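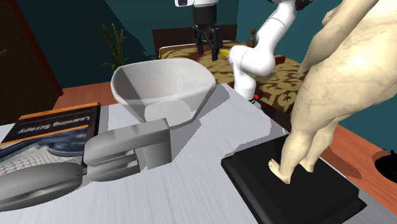 *Le bras blanc dans la chambre aux murs bleu canard, version simulée. Pince noire à deux doigts, au-dessus du lit.*

## Qui est derrière Rilel ?

Ben, moi ! Rilel, c'est un tout petit atelier de robotique installé chez moi, dans l'ancienne chambre d'amis – le lit y est toujours, les amis beaucoup moins. J'y monte des bras, j'écris le code qui les fait bouger, et je passe un temps fou à les regarder travailler à l'écran avant de toucher au moindre tournevis.

J'ai commencé avec 2 000 euros de côté et un projet baptisé Skaltbridge : un bras à pince parallèle capable d'attraper de petits objets dans une pièce habitée, avec tout ce qui y traîne. Un bouquin, un flacon, un tissu posé de travers, une plante verte... Je tiens beaucoup à ce bazar dans mes scènes virtuelles. Une table nette avec un cube au milieu, c'est joli, mais chez qui ça ressemble à ça ?

## Comment je bosse

Tout passe d'abord par la simulation. Chaque nouvelle prise a droit à 100 essais, dans des pièces meublées différemment, et je note les ratés dans un tableur (il en est à 1 040 lignes, je ne suis pas peu fière). Ensuite seulement je passe à l'établi : câblage, réglage des butées, et la pince qu'on démonte encore une fois, tant pis pour la soirée.

Le poignet m'a donné du fil à retordre tout le mois de mai. La version actuelle s'appelle Gresov, elle est plus légère que la précédente et je la trouve franchement réussie !

## L'atelier Cuypers

Pour la découpe et le perçage, je file à l'atelier partagé Cuypers, à deux rues de la maison. J'y ai ma caisse sous l'escalier, un badge qui marche un jour sur deux, et des voisins d'établi qui prêtent volontiers leurs forets. C'est là aussi que je fais mes démos, le bras vissé sur un bout de plan de travail.

## On se parle ?

Vous bricolez un bras dans votre garage, vous avez une pince qui lâche tout, ou juste envie de voir tourner Skaltbridge ? Écrivez-moi par le formulaire de contact – je réponds en général le soir, une fois les outils rangés.

*Page mise à jour le 2023-06-08*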